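# Tresell: frequently asked questions

Tresell is the software we use to turn hand-held gripper recordings into training data, and to run the resulting policies on an arm. These are the questions that come up most often on the help list. If yours isn't answered, write to Areti Stefanou, who looks after the recording side.

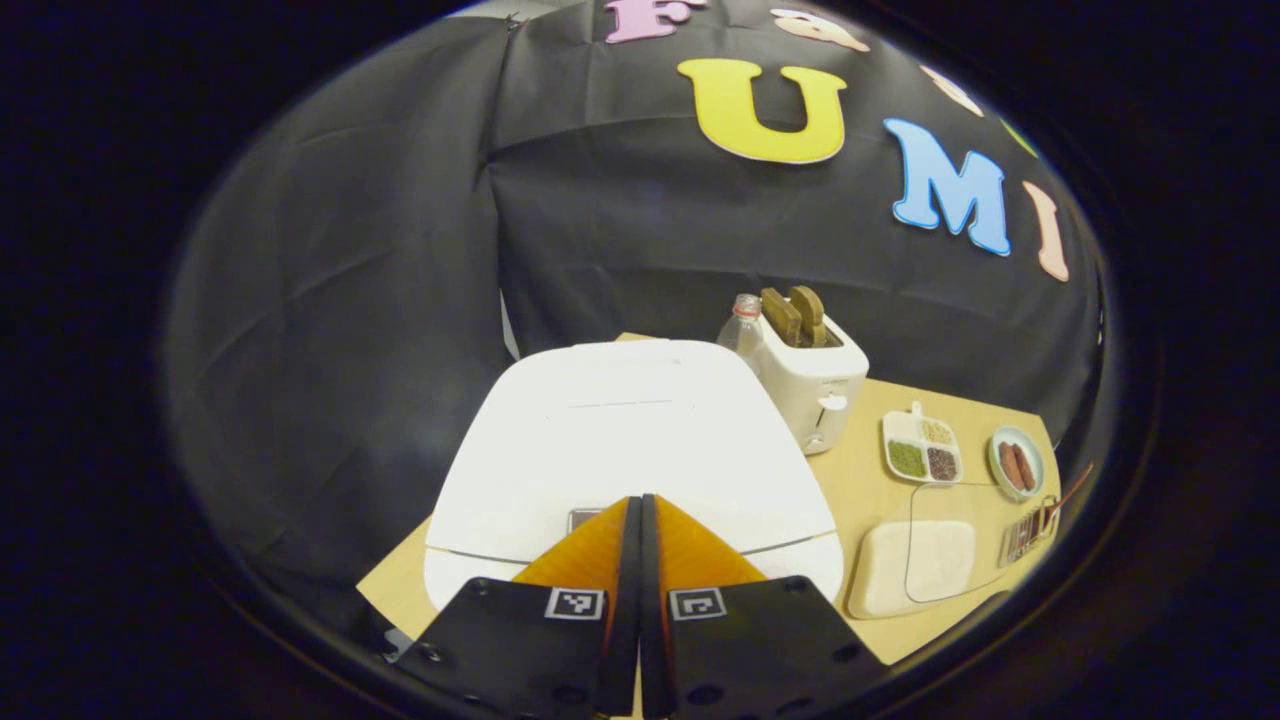

## Recording

### What do I need before I can record?

A hand-held gripper with its camera fitted, a printed pair of finger markers, a calibration file for that camera and the `tresell` command line tools, version 2 or later. You don't need an arm. Most of the Prudby recordings were made on a kitchen-type table with small appliances, plates and food on it, and the robot was in a different building.

### Do both finger markers have to be visible all the time?

No, but you want them visible most of the time. Tresell works out how far the gripper is open from the distance between the two square markers, one on each finger plate. If one marker drops out, the width is worked out from the other one and the camera centre line. If both drop out, the last good value is held for up to 30 frames, and after that the stretch is flagged and left out of training.

Usual causes of dropped markers:

- a thumb over the plate
- glare on glossy marker paper (print on matt)
- a marker without its white border, or with the border trimmed too close
- a dark room, with the plates in shadow while the table is brightly lit

The last one is easy to miss. Auto exposure follows the brightest large thing in view, so a big white appliance close to the gripper will pull the whole picture down and the plates go darker with it. Either lock the exposure before you start or put a lamp nearer to your hands.

### How do I set the zero for the gripper width?

Close the fingers fully, hold still for a couple of seconds, then open them fully and hold again. Do this once at the start of every session. Tresell looks for the two still periods and takes the closed and open values from them. Run `tresell width --check` and look at the plot. It should be flat at both ends.

If you change the pads, do it again. New soft pads are thicker than worn ones and the closed value moves.

### The fisheye picture bends the table edge. Should I straighten it first?

No. Leave the files as they come off the camera. The tracker and the policy both expect the wide picture with its dark round border, and straightening it throws away the outer part where much of the useful background sits. The bending is dealt with by the calibration file.

### Does a plain backdrop help?

It helps with stray movement, such as people walking behind the table. It doesn't help tracking. A large stretch of black cloth has very little for the tracker to hold on to, and if the cloth moves in a draught, the few points it does find are wrong. Pin something flat and colourful to it. Cut-out letters work well, and so do posters. Fix them firmly, and don't move them between the mapping pass and the demonstrations.

### What is the mapping pass?

A slow walk around the table with the gripper, before any demonstrations, to build the map that all later recordings are placed in. Take two minutes over it. Go in close to the objects, come back out, look at the table from the left and from the right, and finish near where you started. If the map fails, every recording that depends on it fails too, so check it before going on:

```
tresell map session_dir/
tresell map --report session_dir/
```

The report gives a loop error. Redo the pass if it is marked red. Amber is fine for moving plates about and not good enough for putting anything into a slot.

### Can I move objects after the mapping pass?

Small ones, yes. The tracker drops points that no longer match. Leave the backdrop, the table and anything large where they were. If a large appliance fills most of the view and you then shift it, the tracker may decide that the room has moved.

### Can I use see-through or shiny things?

Yes, with some care. A clear bottle or a clear sheet lying on the table gives the tracker reflections, which move when you do. One or two in view cause no trouble. We had bad results with a clear sheet covering most of a table, and fixed it by turning the lamp away.

## Processing

### How long does it take?

The Badden set was 234 demonstrations and took roughly an afternoon on one desktop machine with a mid-range graphics card. Tracking is the slow part. Width reading and export are quick by comparison.

### Why were some of my recordings rejected?

Run `tresell why session_dir/`. You'll get one line per rejected recording with a code:

| Code | Meaning | What to do |
|---|---|---|
| T1 | Tracking lost and not recovered | Move more slowly, check the light |
| T2 | Tracking jumped | Look for something large that moved |
| W1 | Both markers missing too long | See the marker question above |
| W2 | No closed or open value | Redo the width zero |
| S1 | Time gap in the motion sensor data | Change the memory card |

In the Badden set, 39 were rejected, most of them T1 from one session near a window. We put a blind down and recorded that session again.

### Can I override a rejection?

You can, with `--keep`, and the recording will carry a mark through to the export. Please don't do this for T2. A jump in tracking looks to the policy like a very fast hand movement, and the arm will try to copy it.

### Do I need to label the objects?

No. The policy learns from pictures, gripper pose and gripper width. You do need a short task name for each recording, and it should be spelled the same way every time. "toast to plate" and "Toast onto plate" are treated as two tasks. `tresell tasks` lists what you have, and `tresell tasks --merge` will join them.

## Running on the arm

### Does the camera on the arm have to match?

Yes: same model, same lens, same mounting, same fingers. A few millimetres of difference in the mounting is enough to make grasps miss. The mount drawings are in the `hardware` folder.

### The arm moves in short jerks. What's wrong?

Nearly always delay. The policy plans a short run of moves from a picture that is already old when it arrives. Tresell drops the moves whose time has passed, and to do that it has to know the delay for your camera and your arm. Measure both with `tresell delay` and put the figures in `site.yaml`. Don't copy another site's file. Cabanatuan ran for most of October on the Prudby values and had exactly this problem.

### The arm stops short of large objects.

Check the safety box in `site.yaml` first. It is measured from the base of the arm, and people often set the floor of the box a little above the table and the far side too near. If the box is right, look at your demonstrations. When a tall object always stands between the gripper and the things behind it, the policy needs to have seen people reach round it from both sides. If everybody went round the right, it has nothing to go on from the left.

### Does Tresell avoid collisions?

Only with the safety box, and with any fixed shapes you list under `obstacles`. It doesn't build a model of what's on the table. Keep a hand on the stop button during first runs, and set `speed_scale` to 0.3 until you trust it.

### Can I plan with my own planner?

Yes. Set `executor: external` and Tresell will publish target poses and widths without driving the arm. You are then responsible for timing. The message layout is in `docs/messages.md`.

## Other

### Where do I report a fault?

On the issue tracker. Attach the output of `tresell doctor`, the session report and one short recording that shows the problem. Please don't send whole sessions.

### Is there a graphical version?

There's a viewer, `tresell view`, for stepping through recordings with the track and width drawn beside the picture. Everything else is command line for now.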